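Theatre waiting lists: what changes for patients at Oakley from this month
05/12/2022

If you or someone in your family is waiting for a planned operation at Oakley, you will get a letter before Christmas. It sets out the new way the list is run and asks you to confirm that you still want your operation. Please read it and send back the slip, even if nothing has changed for you.

The list has been kept in separate parts until now, one for each surgical team. A patient who moved from one team to another went to the bottom of the new team's list. Several people told us in June that they had lost months this way, and Harvey Melnyk, who looks after bookings, agreed that the rule was unfair. From today there is one list, and your place on it is set by the date your GP's letter reached us and by how urgent your case is. A change of surgeon no longer moves you down.

The first 200 letters went out on Friday. The rest will follow in batches of 100 so that the phone line can cope. If you have not had yours by the second week of January, ring the bookings office and give your date of birth and postcode.

The slip has four boxes. Tick the first if you still want the operation. Tick the second if you want it but cannot come in for a while, for example because of work or caring duties, and write in the dates. The third is for people who have already been treated elsewhere. The fourth is for anyone who would like to talk it over with a nurse before deciding. Ticking the second or fourth box does not take you off the list.

Short-notice slots

Most weeks a few patients have to cancel in the last days before surgery, usually with a cold or a chest infection. We would like to fill those slots. If you live near enough and could come in at two days' notice, say so on the back of the slip. You will need to have had your pre-assessment already, and someone must be able to take you home and stay with you overnight.

Pre-assessment

Pre-assessment has moved from the first floor to the Teltton wing, next to the blood test room. Use the side entrance on the car park side. Océane Girard and her team run clinics every weekday morning, with a later clinic on Thursdays for people who cannot get away from work. Bring your tablets in their boxes, a list of any allergies and your reading glasses if you use them. Allow two hours. You can eat and drink as normal beforehand unless your letter says otherwise.

Some people with straightforward health will be offered a telephone appointment instead. Lev Kravets, who answers the pre-assessment phone, asks that you pick up calls from a withheld number on the day of your appointment. Hospital calls show up that way, and a good many go unanswered.

On the day

Arrival times are now staggered. Morning patients used to be asked to come in together at seven, and some then sat in the waiting room until noon. Your letter will give your own time. Please keep to it and do not come early, as there are fewer chairs than there were.

Visitors may wait with you until you are called. After that they can use the café on the ground floor, and the ward will ring them when you are back. Please leave jewellery at home, apart from a wedding ring, which can be taped. Nail varnish needs to come off, including gel.

Your surgeon will see you before you go in, go through the consent form again and explain how the operation will be done. Ask then about the size of the cuts, the stitches and when they come out or dissolve. No question is too small, and you can have a relative with you for this talk.

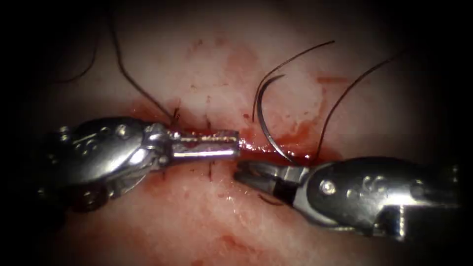

Robotic surgical instruments at a line of stitching.

Going home

The discharge lounge is open until eight in the evening. You will be given painkillers for the first days and a sheet with the ward's number on it. The sheet has been rewritten in larger print and is also available in French, Arabic and Ukrainian. Issa Rawashdeh on the ward desk keeps copies.

Follow-up calls are made within four days. If you have a fever, a wound that is getting redder or pain that is getting worse, do not wait for the call. Ring the ward at any hour.

Parking

Patients having surgery can park free for the day. Take a ticket at the barrier as usual and have it stamped at the ward desk before you leave.

The bookings office is closed on the bank holidays over Christmas and New Year and will work through messages in the order they were left.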